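Does a bigger box mean you get more?

Go down the cereal aisle and look at the boxes. They are tall and bright and they all seem to be shouting that there is heaps inside. Is there? You can't tell by looking, and that is a good reason to be a bit suspicious.

This page is about packaging, and about asking awkward questions when a packet tells you something.

Start with the numbers

Every packet of food has a number on it that says how much food is inside. It might be in grams (g) or millilitres (mL). It is usually small and down near the bottom, a long way from the cartoon animal.

That number is the one to trust. The size of the box only tells you the size of the box. Two boxes can stand the same height on the shelf and hold very different amounts, and the colours won't help you work out which is which.

Say one box of Talebi Honey Puffs has 514 g written on it. The box next to it is just as tall, has a gold stripe and the words "Family Favourite", and holds 123 g less. Do the sum and you get 391 g. Whose favourite is it? Which family did they ask? The box doesn't say.

Why is there air in there?

Chip packets are the famous ones. You open one and half of it seems to be nothing. The companies say the gas in the packet stops the chips getting crushed and going stale, and that is true. Chips do break easily, and the gas is mostly nitrogen, which keeps them fresh.

But is all of that space needed? That's a harder question. Some of it probably is. Some of it might be there so the packet looks generous. You are allowed to believe the first part and still wonder about the second.

Cereal makers will tell you the cereal settles on the way to the shop. Also true. Flakes get shaken about in the truck and pack closer together. You can test it at home with a clear jar. Fill it to the top with flakes, put the lid on, give it fifty gentle shakes and mark the new level with a pen. Then look inside your cereal box and decide whether settling explains the whole gap.

Words that don't mean much

"New look!" The picture changed. Did anything else? Check the grams.

"Bigger pack!" Bigger than what? The old one, or a tiny one they also sell?

"Up to 3,000 pieces!" This was on a jar of craft beads from Skolar. "Up to" is sneaky. A jar with ten beads in it has "up to" 3,000 beads.

"Eco box." Maybe it is better for the environment. It would be nice if the box said how. Cardboard can often be recycled, but a waxy lining or a plastic window can make that trickier, and the rules aren't the same everywhere. In our made-for-maps town of Gamcombe the yellow bin might take something that the Avthorpe bin won't. Ask your own council.

Try it yourself

You will need 3 empty boxes of different shapes, some dry rice and a measuring cup. Ask a grown-up before you use up all the rice.

Line the boxes up and guess which one holds the most. Write your guess down so you can't change your mind later! Tape up any gaps in the corners, then fill each box with rice, one cup at a time, keeping a tally.

Lots of people pick the tallest. Tall boxes fool us because our eyes notice height more than they notice depth. A wide, low box can hold plenty, and a thin one with a huge front can hold hardly anything. Turn it sideways in the shop and have a look.

If your answer comes out different from your friend's, don't just decide that one of you is wrong. Did you both fill the cup to the same line? Did somebody press the rice down? Do it again and see.

And don't take this page's word for it either. We could have made a mistake. Get the rice out and check.

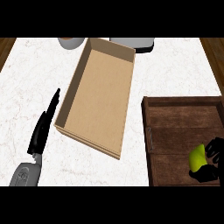
Once you have finished measuring, tip the rice back into its container — a funnel helps — and flatten the boxes for recycling if your council takes them. Keep your tally sheet for the next time somebody tells you the big one is better value.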